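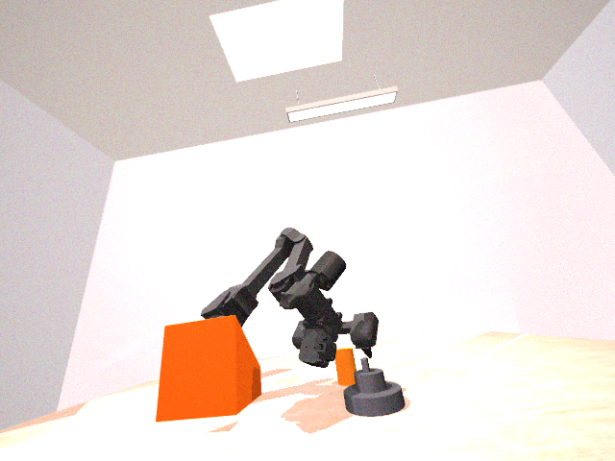
Gullincombe Institute of Technology
Department of Control and Software Engineering
Robot Software, Part Two
Handout 5: From pose to motion in the Olley simulator

Purpose of this handout

This handout accompanies the fifth lecture and the laboratory session that follows it. It covers the steps by which a desired gripper position becomes a series of joint commands, and the checks that the planner makes along the way. Students should have finished the exercises in Handout 4 and should be able to start the simulator from the command line without help.

The task for this part of the course is the one used last term. The arm must take hold of the small orange block and lift it clear of the table without touching the grey stepped object that stands next to it. Last term the waypoints were supplied. This term they are to be computed.

1. Frames

Every position in the simulator is given with respect to a frame. Four frames matter here: the world frame, the base frame of the arm, the tool frame and the object frame of the block. The world frame has its origin on the table surface with the z axis pointing upwards. The tool frame has its origin midway between the fingertips, and its z axis points out of the gripper along the fingers.

The most common fault in submitted work is a grasp pose written in one frame and passed to a function that expects another. The simulator does not detect this. It will plan to the wrong place and report success. Students are required to name each transform after both of its frames, so that base_from_object takes a point in the object frame and returns it in the base frame. Transforms may then be chained only where the inner names agree, as in

base_from_object = base_from_world * world_from_object

Work that does not follow this naming rule will be returned unmarked.

2. Choosing a grasp

The block is upright and narrow, and its neighbour stands close to it. The stepped object is widest at the bottom, where it has a flat disk, and narrowest at the top, where it ends in a thin peg. A grasp that approaches from the side at table height is therefore likely to bring a finger or the wrist into contact with the disk. A grasp from above leaves more room low down, but the open fingers must still pass the peg.

The grasp sampler supplied with the course, Hlongwane, returns candidate grasps for a given object mesh. By default it draws 1000 candidates and discards those whose fingers would pass through the object itself. It takes no account of other objects. Removing candidates that collide with the stepped object is the student's task, and it should be done before inverse kinematics is attempted. The collision test is cheap in comparison.

For each candidate that remains, compute two poses: the grasp pose and a pre-grasp pose set back from it along the tool z axis. The set-back distance is a parameter. Too small a value gives the planner a goal that is already crowded. Too large a value may lie outside the reach of the arm.

3. Inverse kinematics

Given a pose for the tool frame, the inverse kinematics solver looks for joint angles that produce it. There may be several answers or none. With the gripper low over the table, a solution may carry the elbow high above the wrist or may fold it down towards the table surface. Both satisfy the equations. Only the first is of any use in this task.

The solver in Olley is iterative and starts from a seed. It tends to return the solution closest to that seed. Students should therefore seed it with an elbow-up configuration and confirm the result afterwards by computing the height of the elbow joint. The seed influences the answer but does not guarantee it.

The following must be checked for every solution before it is accepted:

- all joint angles lie within their limits
- the tool pose, recomputed by forward kinematics, agrees with the requested pose to within tolerance
- no link is in collision with the table, with either object or with another link
- the grasp solution and the pre-grasp solution belong to the same branch

The fourth check is often left out. If the two solutions belong to different branches, the straight approach between them cannot be followed, and the arm will swing through a large motion where a short one was intended.

4. Planning the motion

The motion is planned in two stages. The first takes the arm from its starting configuration to the pre-grasp pose and uses the sampling planner, Droston. The second takes the gripper from the pre-grasp pose to the grasp pose in a straight line and uses interpolation in Cartesian space, with inverse kinematics solved at each step from the answer to the step before.

Droston checks each edge of its tree for collision at intervals along the edge. The default interval is coarse. A thin part, such as the peg on the stepped object, can fall between two checked configurations, and the planner will then return a path that passes straight through it. Students should set the interval with the narrowest obstacle in mind and should record the value used.

Paths returned by the planner are seldom smooth. The shortcut routine should be run before time is assigned to the path -- never after, as the velocities would no longer match the points. Every shortened segment must be checked again for collision at the same interval.

During the second stage the collision settings change. Contact between the fingers and the block is permitted, and contact between the fingers and the stepped object is not. This is done by editing the allowed-contact table for the pair of bodies concerned. Turning off collision checking altogether for the approach is not acceptable, even where the result looks correct on screen.

5. Executing the plan

The controller accepts a list of joint positions with times. It rejects any list whose first point differs from the present joint state by more than the start tolerance. If a plan is rejected for this reason, read the joint state again and plan afresh. Do not widen the tolerance.

The fingers are commanded separately. They should be open before the second stage begins and closed only once the controller reports that the arm has come to rest. In the simulator, closing them early pushes the block sideways, and the object pose used for planning is then no longer valid.

6. Laboratory work

The laboratory is held on Tuesday in Room 17. Students work in pairs. Each pair is to submit the following through the course page:

- the source code, with transforms named as set out in section 1
- the log file from one complete run, from start to lift
- a note of no more than 2 pages, giving the set-back distance, the collision interval and the seed configuration, with the grounds for each choice
- a list of the candidate grasps that were rejected and the check that rejected each one

The random seed for both the sampler and the planner must be fixed and stated. A run that cannot be repeated by the marker will receive no credit for sections 3 and 4.

7. Questions for preparation

Written answers are not collected, but they will be discussed at the start of the session.

(i) The block is moved further behind the stepped object, as seen from the base. Which of the checks in section 3 would you expect to fail first?

(ii) The straight-line approach fails halfway, although both its end poses have valid solutions. Give two possible causes and a way of telling them apart.

(iii) The collision interval is halved. What happens to planning time, and does the answer depend on where in the planner the time is spent?

Handout 6 deals with the case in which the pose of the block is estimated from a camera and carries an error. The code written for this session will be used again there and should be kept.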